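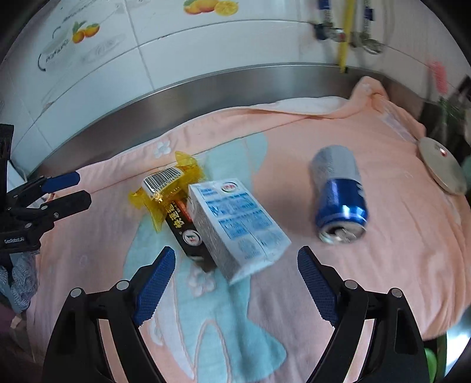 Figure 3. View from a hand-held gripper tool, jaws open, with packaged items and a drink can on the cloth. A second gripper enters at the left.

3.2 Tool set-up and upkeep

Each Mota station consists of two hand-held grippers of the same pattern, worn in by one operator and kept together as a pair. The jaws are driven through a linkage of dark bars, and each jaw closes with a textured blue pad. Since the pads and pivot pins lie inside the camera view (Figure 3), wear in either can be judged from the recordings as well as on the bench.

Before a session the operator opens both jaws to the stop and compares the left and right pad angles against a stored reference view. A difference of more than 3 degrees is treated as a fault, and the tool is withdrawn until the linkage has been reset. The pivot pins are then checked for side play by hand. Pads are wiped with a damp lint-free cloth and left to dry for 15 minutes. Solvent was tried at the Dustbridge site and dropped after it softened the pad edges.

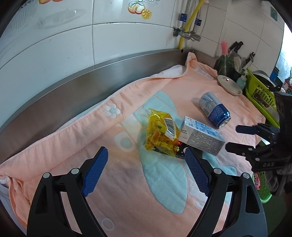 Figure 4. Open jaws seen from the tool camera, with both pads and four pivot pins in view. A second gripper enters at the right.

The open position shown in Figure 4 is also used to set the jaw encoder to zero. Crinkled film and cartons resting on one another make poor targets for this step, so the zero is always taken with the pads clear of any item. The closed reading is taken next, with the pads pressed together under finger force only.

Pads were replaced every 2000 grasps, or sooner if the serrated edge had rounded. Over the Plavia trials, 23 pads were changed, most of them on the right jaw. M. Stevens attributes the uneven wear to operators leading with that side when sliding a finger under flat packages. Swapping the pads between jaws at mid-life was not adopted, as a worn pad seats poorly in the opposite carrier and the zero has to be taken again.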